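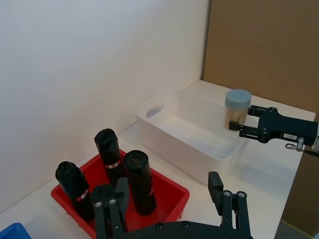 Jabari Rashidi wrote back that his tires were fine in December and he saw no point in checking them again before the road test. I left his remark on the sheet. Below it is what I found on the Plindham loan car.

PRE-DRIVE CHECK, LEARNER AND LOAN CARS

1. Tires. Pass, just. Front left is worn on the outer edge. "Fine in December" is a memory and I can't sign for it.

2. Brake lights. Pass. Wiroj Phuthong stood behind the car while I pressed the pedal. Last sheet had a tick here and one person's initials, so I'd like to know who was looking.

3. Turn signals. Fail. Right rear blinks fast – usually a bulb.

4. Mirrors. Pass. Passenger side is stiff.

5. Seat belts. Pass on all but the rear middle, which won't click every time. The previous comment says "works if you push hard." I marked it fail.

6. Horn. Pass.

7. Wipers and washer. Blades smear. The Noiphan shop says they are good for another 600 miles. I don't know how anyone would know that. Replace.

8. Dashboard warning lights. None on with the engine running. None came on with the key turned either, so I don't trust it. Retest.

9. Papers. Insurance card in the glove box. Registration is a copy, and the examiner may not take a copy. Ask before the test.

10. Dual brake pedal. Pass at low speed in the lot. Not tried on the road.

Result: not cleared. Items 3, 5 and 8 to be redone, plus new blades. Wing-sze Yen has the keys until then.

Car 22 has the same sheet and nearly all the boxes ticked in one pen stroke. Do it over.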